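Skotier Flilach 7 Finger Pad Service Kit

Part no. 1772-53
In stock

Replacement pads and hardware for the Flilach 7 two-finger gripper. One kit services one gripper. Fits all units from serial 324 on. Older units need the Yang adapter plate, sold separately.

Park the arm and lock out power before you start. Back out the two screws on each finger, slide the old pad off toward the tip and wipe the seat with a dry cloth. Press the new pad on until it clicks and snug the screws by hand. Don't use thread locker.

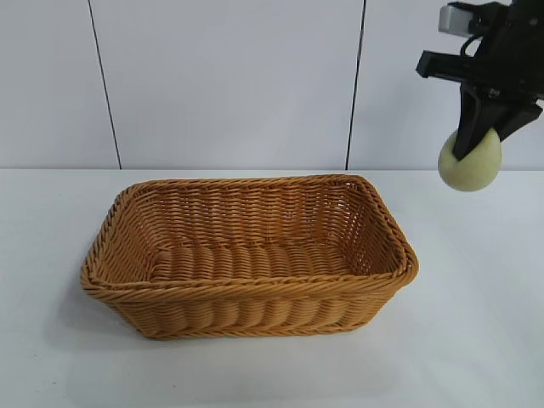

After a pad change, run the grip test from the service menu with something soft and round, such as a ball, and have it set down in a basket or tray. Start at the lowest force setting and go up one step at a time. If the part turns in the fingers, check that both pads are seated to the same depth.

Check the cable loop at each pad change. It should move freely through the full wrist travel.

Kit contains: 2 pads, 4 screws, 1 hex key, seat gauge.

Setup questions: ask for Comfort Asamoah at the Grekurwood service desk.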